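Actualités > Projet Pedano > Galeries > Redresser, ranger, recommencer

Imprimer | Envoyer par e-mail

Redresser, ranger, recommencer
Galerie de la campagne « objets à boire », mois de mai

Au départ, la demande tenait sur une ligne du tableau de Liesl Steiner : « bouteilles, chez les gens ». Elle avait été ajoutée au feutre vert, entre « torchons » et une commande de piles. Il en est sorti 16 logements, un vocabulaire entier pour parler des bouchons et une méfiance durable envers tout ce qui est cylindrique.

Pedano rassemble des exemples de manipulation ordinaire pour entraîner Carley, notre modèle de saisie. Par ordinaire, nous entendons ce que n'importe qui fait en pensant à autre chose : remettre une gourde debout, pousser une tasse, dégager un coin de table pour y poser ce qu'on a dans les bras. Carley, lui, ne pense pas à autre chose. Il ne pense à rien, et il faut donc tout lui montrer, plusieurs fois, dans des endroits où l'on vit pour de bon.

La première version du jeu de données avait été tournée chez Faltonix, sur un plan de travail gris, avec des bouteilles grises. Les résultats étaient superbes. Puis on a posé une nappe. Carley a passé l'après-midi à tenter d'attraper un motif à carreaux, avec une application qui forçait le respect, et Ehsan Shokri a rédigé le soir même la note interne dont le titre est resté : « Le monde a des motifs ».

La règle des logements

Depuis cette note, on ne range pas avant de tourner. Le point paraît simple et c'est celui qui nous a coûté le plus de négociations. Les hôtes veulent ranger. Ils ont été élevés ainsi. On leur écrit de ne toucher à rien, ils répondent que c'est entendu, et l'on arrive dans un salon où le canapé a été passé à l'aspirateur, coussins compris. Liesl a fini par ajouter au courrier de confirmation une phrase en gras, « votre désordre nous intéresse », qu'un destinataire a signalée comme indésirable.

Le reste du protocole est plus paisible. Les objets viennent de la maison. La surface aussi : table, lit, commode, une fois le dessus d'un congélateur. L'opérateur tient la pince à la main et fait le geste lui-même, à une allure que l'on qualifie dans le manuel de « tranquille » et dans les couloirs de « sous-marine ». Un épisode commence pince ouverte et finit pince ouverte. Entre les deux, il se passe une seule chose. Si deux choses se passent, on coupe et on recommence, même quand la deuxième était très réussie.

Nous visions 200 épisodes par logement. Certains les ont donnés avant midi, d'autres ont demandé une seconde visite, et il y a eu un studio au dernier étage où l'on s'est arrêté plus tôt que prévu pour cause de voisin mélomane et de cloison mince.

Ce que les bouteilles nous ont appris

Une bouteille couchée n'est pas une bouteille debout qui aurait tourné. Elle roule. Elle roule de préférence quand le mors la frôle, et jamais du côté prévu par l'opérateur. Il a fallu décider si ces épisodes comptaient. Ehsan plaidait pour les garder tous, y compris celui où une gourde traverse la table, tombe et disparaît sous un buffet dont elle n'est ressortie qu'à l'aide d'un cintre. Liesl plaidait pour un jeu propre. Le compromis s'appelle l'étiquette « roulé » et chacun le présente comme une victoire personnelle.

Les bouchons, ensuite. Bouchon vissé, bouchon à paille, bouchon à clapet, absence de bouchon avec filetage à l'air : Lei, notre outil d'annotation, proposait au début « ouvert » et « fermé ». L'équipe a tenu deux jours. La liste déroulante compte maintenant 12 entrées, dont « autre », très fréquentée, et « illisible », que l'on coche avec un léger sentiment d'échec.

Les tasses ont posé moins de difficultés, sauf couchées. Une tasse couchée peut se prendre par le bord, par le corps, par l'anse quand il y en a une, et les opérateurs ont là-dessus des opinions aussi fermes que sur la manière de charger un lave-vaisselle. Nous n'avons pas tranché. Carley verra toutes les écoles et se débrouillera avec.

Le métal brillant reste pénible. Il renvoie la lampe, le plafond, parfois l'opérateur. Le noir mat ne renvoie rien du tout, et dans un coin sombre une gourde noire devient une absence de nappe en forme de gourde. Pour l'instant, la consigne est de tourner les deux dans la même séance et de laisser les plafonniers comme l'hôte les a laissés.

Les mains, les poignets, les pauses

La pince a été pensée pour qu'on la tienne longtemps, ce qui dépend beaucoup de la définition de longtemps. Après une heure, l'avant-bras fait connaître son avis. Nous imposons 5 minutes d'arrêt par demi-heure, pendant lesquelles les opérateurs vérifient les patins, boivent un verre d'eau (en versant très lentement, par déformation) et répondent aux questions des enfants. La plus fréquente : est-ce que ça pince ? Oui. La suivante : est-ce que je peux essayer ? Non, puis, selon l'opérateur et l'heure, un petit peu.

Les patins méritent un mot. Les premiers étaient trop lisses et les gourdes laquées s'en échappaient comme des savons. On a changé de matière, puis d'épaisseur, puis de colle, la deuxième colle ayant eu l'idée de rester sur les gourdes. Nous avons présenté des excuses et un flacon de solvant.

Une séance se trie le soir même, tant que l'opérateur se souvient pourquoi il a recommencé sept fois la même prise. Passé la nuit, il ne sait plus, et il accuse la lumière.

La galerie

Table basse, lit, bureau d'enfant : les surfaces changent, le geste est censé rester le même. Les légendes sont d'Ehsan, relues par Liesl, qui en a retiré les points d'exclamation.

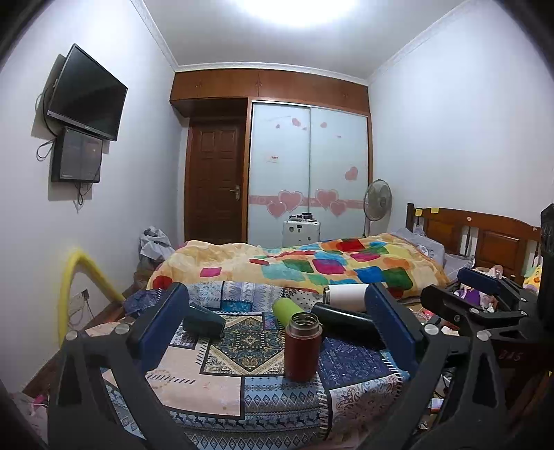
Gourde brun-rouge debout entre les mors, les autres couchées sur la nappe à rennes. Les rennes ne sont pas annotés.

Séance « chambre », série « redresser ». La consigne pour ce type de table : une prise à la fois, approche par le haut ou de biais, et la nappe reste en place même si elle fait des plis. Les épisodes où le tissu suit la bouteille reçoivent l'étiquette « nappe solidaire », proposée un soir de tri et jamais remplacée par quelque chose de plus sérieux.

Pour ceux qui annotent

Le verre vert et la gourde verte ne vont pas dans la même classe, merci de ne plus rouvrir le débat dans les commentaires de Lei. Un objet textile posé au bord de la table se marque « souple, hors tâche ». Tout ce qui se trouve au-delà de la table reste sans étiquette : lits, armoires, peluches, ventilateurs. Carley apprendra à s'en désintéresser tout seul, comme les adolescents. Si un doute subsiste sur le bouchon, cochez « autre » et passez à la suite.

Les fichiers de mai sont déposés sur le partage du projet, dans le dossier « boire_v3 ». Le dossier « boire_v3_final » est plus ancien et contient des torchons. Ehsan promet de le renommer.

La prochaine campagne portera sur les couvercles de boîtes alimentaires. Nous cherchons des foyers où ils sont séparés de leurs boîtes, et les inscriptions dépassent déjà ce que nous pouvons visiter. Écrire à Liesl Steiner, en précisant l'étage et la présence éventuelle d'un chat.

Textes : équipe Pedano, Faltonix.

Ce site utilise des cookies pour mesurer son audience. En poursuivant votre navigation, vous acceptez leur dépôt. Accepter | Refuser | Paramétrer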